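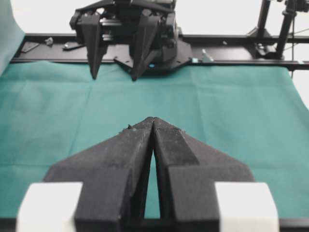
The teal-green cloth on the work table at Uvholm, with fold lines still in it.

Jun 30, 2025 — The workroom at Uvholm in Oltthorpe has changed its table covering. The old gray vinyl, which was in use for nine years, was removed in April, and a teal-green cloth is now laid in its place. Cloth of a similar color hangs behind the table as a backdrop.

The fabric was bought from Priltum, a local shop, in one roll of 60 meters. The price was 2179 dollars, including delivery. Uvholm paid from its regular budget for furniture and repairs. 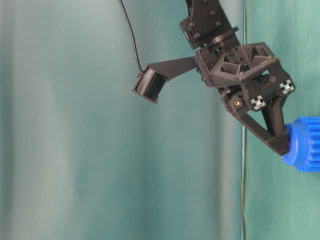

Clodagh Hayes said that the vinyl reflected the ceiling lamps and made her eyes tired in the afternoon, and that she had asked for a plain fabric already two years ago. She would still prefer a thicker one, which does not crease so easily.

Creases are the main complaint until now. The cloth arrived folded, and the workroom has no iron large enough for it. Lint is another small matter — a brush is now kept in the drawer under the window. 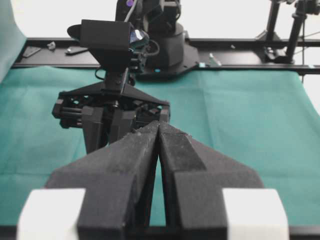

Could the same fabric be used in the Egan room too, one reader asked after our first notice, as the tables there are scratched and also need a cover?

Uvholm answered that 19 meters of the roll are left and that the Egan room is next on the list.
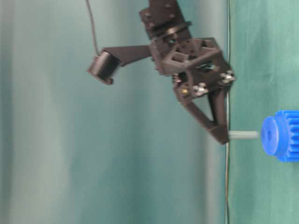
The tables there must first be measured, and the work is planned to take one morning. The cloth will be cut on site and hemmed by Priltum at no extra charge.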